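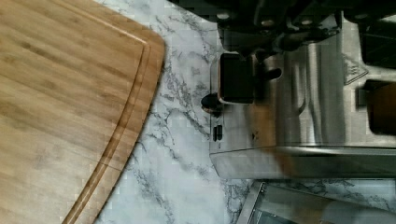 My marmalade won't set – can I rescue it?

Peeters
5 Apr 2019

I made my first ever batch of Seville orange marmalade at the weekend and it's gone into the jars like orange squash. I used oranges I'd had in the freezer, 2 kg of sugar, and the pips tied up in a bit of muslin like my gran did. I boiled it for what felt like forever, did the cold saucer thing, thought I saw a wrinkle and potted it all up. Next morning I tipped a jar and the whole lot slid to the other side! It tastes lovely, so I really don't want to bin it. Can I boil it again, or will that ruin it? And do I have to wash all the jars again? (I'm guessing yes.)

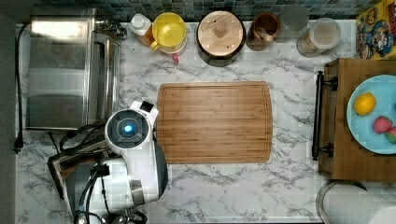

Remstead

Yes, you can boil it again, I've done it more than once. Frozen Sevilles lose a bit of pectin, so I always put in an extra lemon when I use them. Tip everything back in your biggest pan with the juice of a lemon, warm it gently until it's runny, then get it to a proper rolling boil. Start testing after five minutes. I lay my things out before I light the gas, and a board like the bamboo one here, with a groove round the edge, is great for halving the lemon on as it catches the juice. Take the pan OFF the heat while you test, or it carries on cooking and you end up with toffee. I did that one year and had to chip it out with a spoon.

And yes, wash the jars, sorry. Fresh lids too if you've got them.

Grornside

I'd just use jam sugar. Works for me every time.

Mindlow

Jam sugar's fine at the start, but you've already got plenty of sugar in there, so please don't add another bag or it'll be sickly! If the lemon doesn't do it, stir in a sachet of plain pectin and follow the packet.

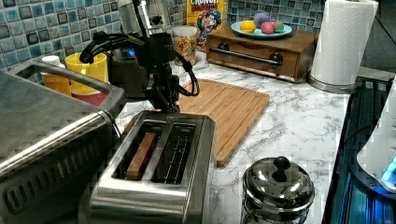

Toast at the ready

One other thing, have you left it long enough? Mine took nearly a fortnight to firm up last April and I'd given up on it by then. If yours is a bit thicker each day, I'd leave it be.
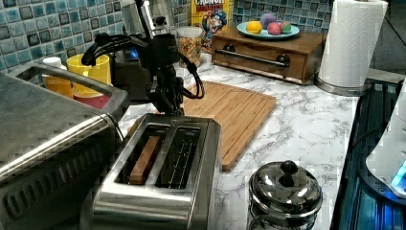
If it's still sloppy after that, keep a couple of jars as they are for cooking. I brush it over a ham for the last half hour, or put a big spoonful in a 500 g loaf cake instead of some of the sugar – gorgeous, and it doesn't matter a bit that it's runny. Boil up the rest with the lemon and let us know how you get on.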